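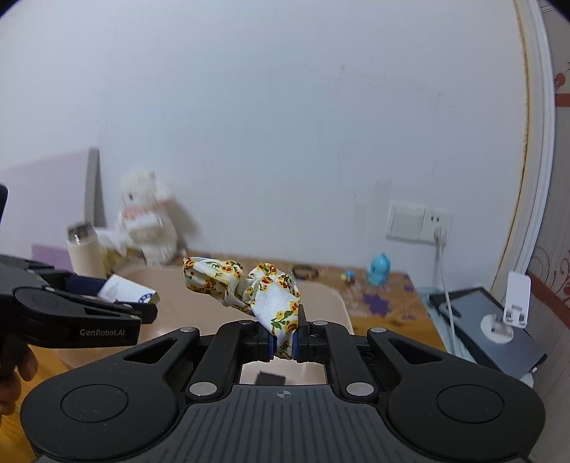

Two-handed collection at a home table: a floral scrunchie in one gripper, a white box in the other, beige tray behind.

Unit 4: Recording demonstrations by hand

Course notes, Skundard robotics elective. Instructor: Cauã Marinho

Reading before lab: the Jirkard setup sheet, both sides.

In Unit 3 you moved the arm with a joystick and saw how slow that was. In this unit you hold the grippers yourself and do the task at normal speed. The recordings go to the lab computer, and in Unit 5 we train on them.

The task

Put small household items into the tray, one per hand. Start with both grippers open and over the table. Pick up, hold for 2 seconds, release over the tray, return to the start position. That is one episode. Each pair turns in 40 episodes, and you have 60 minutes of table time to get them.

Soft items

Hair ties, socks and folded cloth change shape when the fingers close. Pinch near the middle and lift straight up. If the item slips, finish the motion anyway and mark the episode "drop" in the log. Do not delete it. We use the drops in Unit 5.

Rigid items

Line up the fingers with two flat sides before closing. Small boxes crush easily, so stop squeezing once the box lifts.

Setting up the table

Leave ordinary things where they are. Bottles, toys and a laptop in the background are fine. Move the tray between sets, and change which hand goes first every ten episodes.

Common problems from the Amegashie section
Fingers closed before the recording started.
Both hands reaching for the same item.
Log sheet with no item names.

To turn in: log sheet, episode folder, and one paragraph on which item gave you the most trouble. The Curico group shares a folder with us, so put your pair number in the file name.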